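Scuff marks

I have been putting off painting the back room for most of the winter. It is a small job and I have done harder ones, but it means moving the shelves, and the shelves mean the books, and the books end up in the hall for a week. March is when I usually run out of reasons.

What got me going again was thinking about walls and the height at which they get dirty. Once you start looking you see it everywhere.

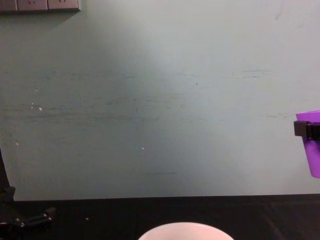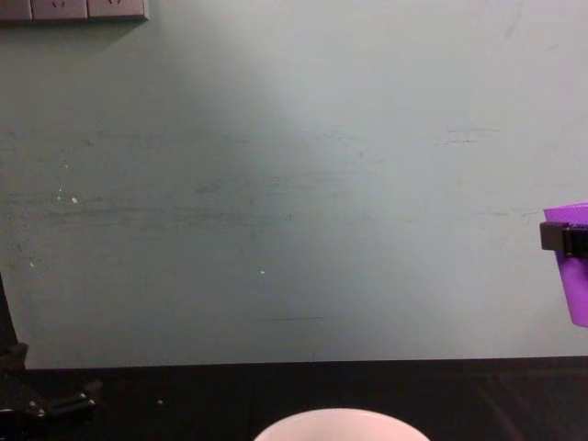
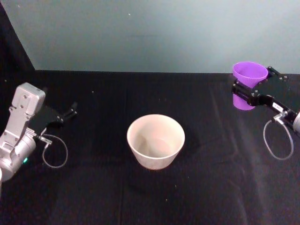
Pale walls over black tabletops. The first two have the scuffs.

Every wall with furniture against it gets a band like that sooner or later. In our kitchen it is at the height of the chair backs. In the hall it is at the height of a bag carried in the left hand, and there is a second, fainter one lower down from when the dog was alive and used to lean on the wall while I took his leash off. My aunt's house in Nulisdale had one going all the way up the stairs at hand height, on the side without the rail. She washed it every spring and it came back every fall.

I learned to paint from Raphaël Bailly, who had the apartment under mine when I first moved out on my own. He had painted houses for a living and had stopped because of his knees. He lent me a brush, told me the one I had bought was for glue, and then came upstairs on a Tuesday evening to see what I had done with it. What I had done was paint straight over the marks. He held a lamp flat against the wall and turned it on, and there they were, all of them, coming through gray under the new coat.

His method was dull and I still use it. Wash the wall first, from the bottom up, so the dirty water runs down over wet wall and doesn't leave tracks. Rinse it. Let it dry overnight even if it feels dry after an hour. Then go over it with the lamp and a pencil and put a small tick next to anything that needs filling. Fill, sand, wipe, and only then open the paint.

For the washing I use a sponge and a bucket of warm water with a little dish soap. Stronger cleaners work faster but I have dulled two walls with them, and on one of those the cleaned patch was more noticeable than the dirt had been. Black rubber marks mostly come off with a dry eraser. Pencil comes off with the same eraser. Crayon does not, and I would seal it and move on.

Flat paint is the real trouble. I like how it looks and I keep choosing it, and every time I do I have a wall I can't rub without leaving a shine. Colette Besson, who I used to work with and who has three boys, went to satin in every room years ago and thinks I am being stubborn. She is probably right about hallways. In a bedroom I still think flat is worth it, and I just touch it up.

Touching up only works if you kept some of the paint. I keep mine in jam jars with the room and the color written on the lid. The jar for the back room says Uta, which was the name on the card, a gray with some green in it that looks blue after dark. I bought it at Joly when they were still on the corner by the post office. The new place out by the highway is bigger and they don't carry that line anymore, so I took the lid in and had it matched. The match is close. On the test patch I can see the edge in the morning and can't in the afternoon, which means I will be doing the whole wall.

I worked out what I need this morning. The long wall is 15 feet and the window wall is shorter, and with two coats I should get by with one gallon and have a jar left over. The other two walls I did when we moved in and they have held up, except behind the door, where the handle has been hitting the same place for years. I bought one of those stick-on rubber stops for it. I had bought one before and it fell off behind the radiator, where I assume it still is.

The shelves are the part I am not looking forward to. They are the Pandholm ones with the metal side rails, 19 boards in all, and they have to come down in order or the whole thing leans. Last time I numbered the boards with masking tape and the tape took off some of the finish when I peeled it. This time I will write on the undersides in pencil. While they are down I am going to put felt pads on the back edges, because most of the marks in that room are from the boards themselves. Every time I pull a heavy book off the end, the rail taps the wall. You can't hear it unless the house is quiet.

I have the bucket, the sponge, the lamp and a new roller sleeve. I still need filler, as the old tub had gone hard around the sides and the part in the middle had grit in it. Books come out on Friday night and I will wash the wall on Saturday if the weather lets me keep the window open.

If anybody has got ballpoint ink off flat paint without sealing and repainting, I'd like to hear what you used. There is one line of it next to the light switch, about 4 inches long, and I am fairly sure it was me.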